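The Box from Susholm

My sister believes a thing can be finished with. I have never seen it happen.

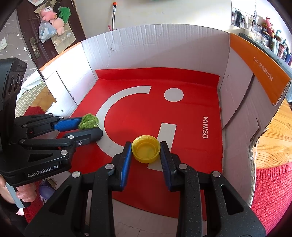
She had read a book about it, or the first half of a book. You took one box and put into it whatever you couldn't explain. You closed the box for 27 days. Whatever you hadn't missed by then, you gave away without looking.

"Without looking," I said. "So how would you know what you were giving away?"

"That's the point."

It sounded to me like a good way to lose a passport.

The box she picked had already had a hard life. The flaps were torn and one wall was coming apart in layers. She had put a red sheet in the bottom, the MINISO one with the big white smile, and it wouldn't lie flat at the back. I asked why a box of rejects needed lining. She said it was respectful.

The yellow bottle cap was the first thing we argued over. She had carried it through two apartments, first in Rardale and then in Susholm, and she could not tell me what bottle it came from. Sezer, she thought, the lemon soda. I said Sezer caps were white. She said not in April they weren't.

"You can't explain it," I said. "So it goes in."

"I just explained it."

"You said a month."

Then there was the green fuzzy thing. It was a toy, I'll give her that much. She said it had come from the Stikura ferry, out of a machine that took 200 of whatever coins they use there and gave you what it felt like giving you. I was on that ferry. I remember a machine that was out of order and a man asleep against it. But she has told the story so often that she can do the sound of the thing dropping.

"Smell it," she said. "It smells like the boat."

It smelled like a drawer.

By lunch she had started making exceptions. The pink plush on the door was decoration, so it didn't count. The books were books. The cards on the wall were from people, and you couldn't box up people. I pointed out that the method seemed to apply only to bottle caps. She told me I was welcome to go home and be sour in my own kitchen.

I stayed. I wanted to see her close it.

She got the tape out and put it back. She said the flaps wouldn't hold anyway. Then she wrote 2020-08-10 on a strip of paper and propped it on the shelf, so the days could start counting.

"It isn't closed," I said.

"It's closed in principle."

I called her 4 days later about something else and asked how the box was doing. Fine, she said. She'd only been in it once, for the cap.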